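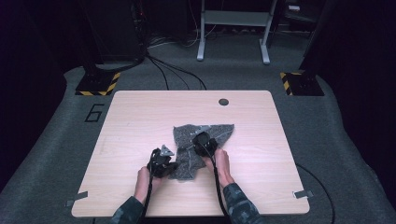 Our reader in Enstead wrote back on the last report to say that it had a great deal of weather in it and very few socks, and could the next one please reverse the proportions. Noted. The weather gets one line this time: it rained.

**Girnow Mending Library, report to the Fondero Fund**
Friday, October 21, 2022

**Money.** Of the $1429 released in April, $149 is left. The largest single cost was thread, which we had budgeted as if it grew back.

**Lending.** All 100 repair kits are now in circulation. Two came back with more needles than they left with, and our loan form has no box for that.

**Classes.** Monday darning is full. Zippers, which we promised you would be the popular one, drew a small and very loyal crowd. We have moved it to the smaller room and stopped making predictions about zippers.

**Late.** The Zupan order of secondhand sewing machines has been "on its way" since summer. We call every week and have grown fond of the hold music.

**Next.** Felt and wool patching starts after the holidays. We would like to put the remaining money toward scissors, and need your okay in writing before we buy any.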